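Trelbridge student manipulation project: notes from the August visit

The project room at Trelbridge is on the second floor, at the end of a corridor used mostly for storage. I arrived at ten in the morning and left shortly after four. The purpose of the visit was to see how a student group runs a full manipulation exercise in simulation, and whether the format would suit our own second-year module.

The group is supervised by Mererid Llewellyn. Her students work in pairs on shared workstations, using a simulator set up locally under the name Tultska. Each pair writes a controller for a two-finger gripper and runs it in a virtual room with wood-grained surfaces and grey tiles. The view is taken from behind the fingers, so the gripper body always fills the lower part of the screen. A run begins with the fingers open and the object out of reach. 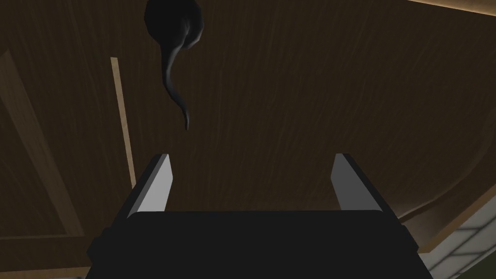
Why do the students not start on a real arm? The department has one arm and a waiting list for it, and a controller that fails in simulation can be reset in seconds.

Each pair is allowed 200 runs in the first block and a further 200 in the second. The limit is enforced by the scheduler. Llewellyn introduced it after an earlier year in which several pairs submitted jobs overnight with small random changes and learned very little from the results. Every run must now carry a one-line note, entered beforehand, stating what has been changed. I read through a good number of these. They vary from the precise ('approach height raised, wrist rate unchanged') to the useless ('try again').

Virgil Pop and Zyanya Maldonado had the desk nearest the door. Their part of the exercise concerns objects with a curved profile, where two flat fingers have little to bear on. The test piece is a dark form with a wide flared rim, a black opening and a narrower bent neck. Their controller closes on the neck. An earlier version went for the rim and was abandoned in the first block. Maldonado's view is that the rim is drawn from flat polygons and that contact along those edges gives forces she does not trust. Pop would have kept it for comparison.

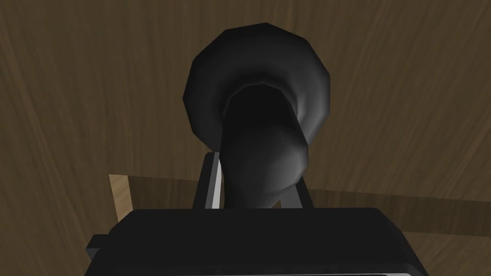 Bleddyn Jarman
Technical Editor

Grasp scoring is simple. The log records finger separation, commanded force and the position of the object relative to the palm, and a script decides whether the hold has lasted long enough to count. The students did not write the script but they are expected to read it, and one pair had found that it ignored slow rotation within the fingers. It has been corrected, and the first-block scores were recalculated.

At the time of my visit the group had logged 799 runs. Of these, 165 had been set aside for manual review, chiefly where the script and the students disagreed. Review takes place after lunch with the replay on the wall screen, and I sat in on one session. It was slow. Two replays took most of an hour, much of it spent on whether a commanded stop had been obeyed late or issued late - the timestamps came from different clocks.

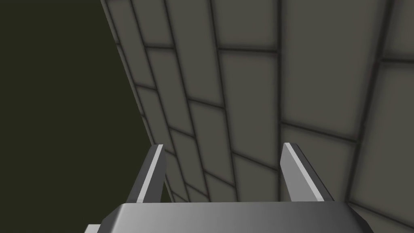 Clock alignment is to be dealt with before the third block. Myfanwy Hopkin, who maintains the workstations, intends to write both streams from a single process and accept a lower logging rate. I would have liked to see this tested, but the build was not ready.

Points for our own module: the run limit and the compulsory note should be copied as they stand. The scoring script should be issued in the first week. Review needs a longer slot than we have at present, and a room with blinds.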